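The Floor Test

12th November

My sister sent me a decluttering course. She didn't ask if I wanted it. It arrived as a link with a heart next to it, and the link led to a program called Retedero, and Retedero wanted 88 dollars from anybody who didn't have a sister with a spare login.

I have now done four weeks of it in the bedroom, so I feel entitled to complain.

The main idea is that every loose thing in a room is a "decision you postponed." You're supposed to go around with an open box, pick each thing up, and say out loud where it lives. If it doesn't live anywhere, into the box it goes. The box then gets closed for a season, and whatever you don't miss, you give away. The woman in the lessons does this in a linen shirt, in a room with a chair and a plant in it. I would also be good at tidying a room with a chair and a plant in it.

There is also a forum. It has a thread 1,187 posts long about whether baskets are storage or clutter. I read more of it than I'd like to admit. The baskets-are-clutter people are winning, as far as I can tell, mostly through stamina.
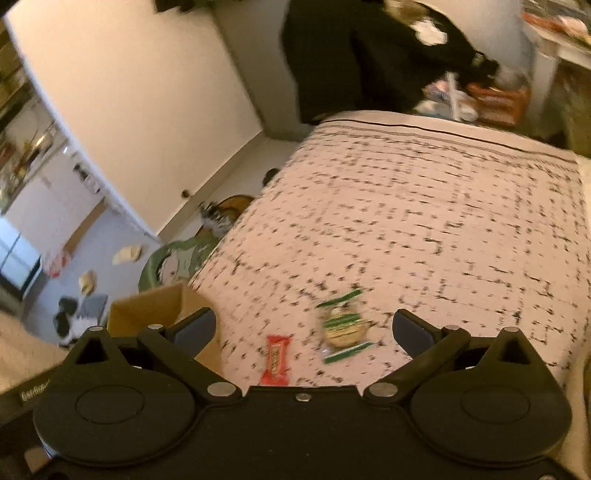
I want to talk about beds, then, because Lesson Two says the bed is the "anchor surface" and must be cleared before you touch anything else. Clear bed, clear mind, and so on. I don't believe it. A bed is the only big flat thing most of us have at the right height, and of course stuff gets put on it. What I object to is the order of operations. If I start with the bed, everything on it goes on the floor, and then Lesson Three (floors) is twice as long. And the lesson makes no allowance for small stuff. Two pieces of candy on a pink blanket, one in a red-orange wrapper and one twisted up in clear plastic with green stripes, are apparently two postponed decisions. They're candy. The decision is going to be made by somebody's mouth.

The floor is where I'll give the course half a point. It does this thing called the floor test, where you stand in the doorway and name whatever isn't furniture. I did it expecting to roll my eyes, and I came up with a crumpled cloth, a folded cloth and a couple of scraps of paper I had been walking past. The folded one bothered me more than the crumpled one. Somebody went to the trouble of folding it and then put it on the floor, and that somebody lives alone with me in this house, by which I mean it was me.

But then the lesson moves on to the box, and I go back to being annoyed. The box is supposed to be a temporary guest. Mine is a regular cardboard box with the flaps up, and it has been parked in front of the bed since the first week. I've started putting things next to it, as if it were a piece of furniture with a neighborhood. My friend Abdelilah Younis came over, looked at it, and asked if I was moving out. He runs the returns desk at Fahmy and sees 1,000 boxes in a bad week, so maybe he's sensitive to them.

He's also the one who pointed out that the course sells its own boxes. They're called Iditz, they come flat, and they have a little window in the lid so you can see what you're not missing. I asked him what a window does for a box you aren't supposed to look in. He said it adds to the price.

So where am I after four weeks? The cloths went in the wash. The paper scraps got thrown out, and that took a few seconds and no philosophy. I didn't say out loud where anything lives, except once, when I tried it and felt so silly I shut the window. I'm keeping the floor test -- it's free and you can do it in your socks. The anchor surface business I'm dropping.

My sister wants to know if I'm going on to Part Two, the kitchen, which opens in February. There's a bonus worksheet by somebody at Trastance about "flow" in drawers. I told her I'd think about it. I have a drawer that hasn't opened all the way since we moved the stove, and I doubt flow is the word for what's wrong with it.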